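Relatório de projeto – Recolha de demonstrações para manipulação bimanual de fios

3. Recolha de dados

3.1 Tarefa

O conjunto de dados Shezi reúne demonstrações teleoperadas de uma única família de tarefas: pegar num fio fino, passá-lo de uma garra para a outra quando necessário e depositá-lo numa de três caixas. A escolha de um objeto deformável foi deliberada. Nos ensaios preliminares com blocos rígidos, a política de referência saturava depressa e não permitia distinguir as variantes de treino.

O operador comanda os dois braços em simultâneo. Cada episódio começa com os braços na posição de repouso e termina quando o operador carrega no pedal, com ou sem sucesso. O resultado é anotado à parte, na revisão.

3.2 Observações registadas

Para cada passo temporal guardam-se as posições articulares dos dois braços, a abertura das garras e as imagens das câmaras de punho. As posições são gravadas como valores absolutos; as diferenças são calculadas só no carregamento, o que permitiu mudar a representação da ação sem regravar nada.

A vista de punho é a que mais contribui para esta tarefa. O fio ocupa poucos píxeis e, numa vista geral, confunde-se com o tampo depois da redução de resolução.

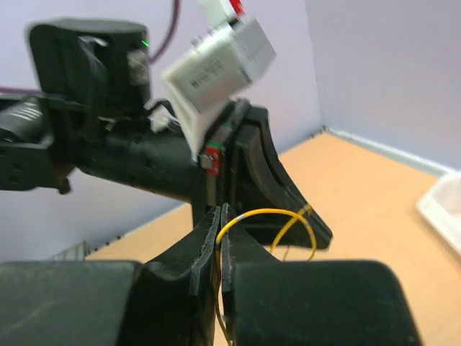
Vistas de punho com o fio amarelo preso entre os dedos: na primeira, com o braço oposto ao fundo; na segunda, junto às caixas.

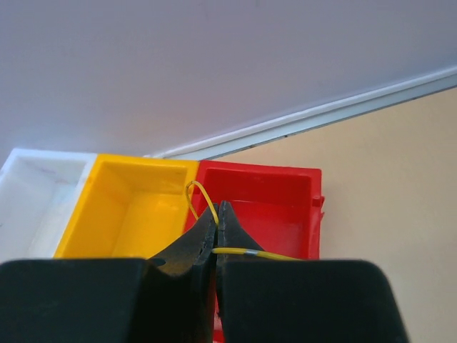

3.3 Segmentação e anotação

Cada episódio é dividido em aproximação, preensão, transferência e depósito. A fase de transferência fica vazia quando a tarefa é executada com um só braço. As fronteiras foram marcadas manualmente na ferramenta Clestar, com o critério de que a preensão começa no primeiro passo em que os dois dedos tocam no fio. Este critério é ambíguo quando um dedo tapa o ponto de contacto – nesses casos usou-se a curva de abertura da garra.

3.4 Volume e filtragem

Foram gravados 3.200 episódios, menos do que se pretendia em março. Na revisão excluíram-se 152, por perda de sincronismo entre câmaras e articulações ou por fim prematuro da gravação. Ficaram 3.048. Os episódios falhados mas completos foram mantidos, com etiqueta própria, e não entram no treino por imitação.

Para teste reservaram-se 200 episódios, escolhidos por sessão de gravação. Uma divisão aleatória por episódio colocaria no treino e no teste gravações quase idênticas, feitas com poucos minutos de intervalo.

3.5 Limitações

O operador habitua-se à tarefa. Nas últimas sessões as trajetórias são mais curtas e há menos correções junto às caixas, pelo que os exemplos de recuperação se concentram no início do conjunto. A iluminação e o fundo também variam pouco. O efeito destes dois fatores é medido na secção 4, com a política Drotport treinada sobre subconjuntos de sessões iniciais e finais.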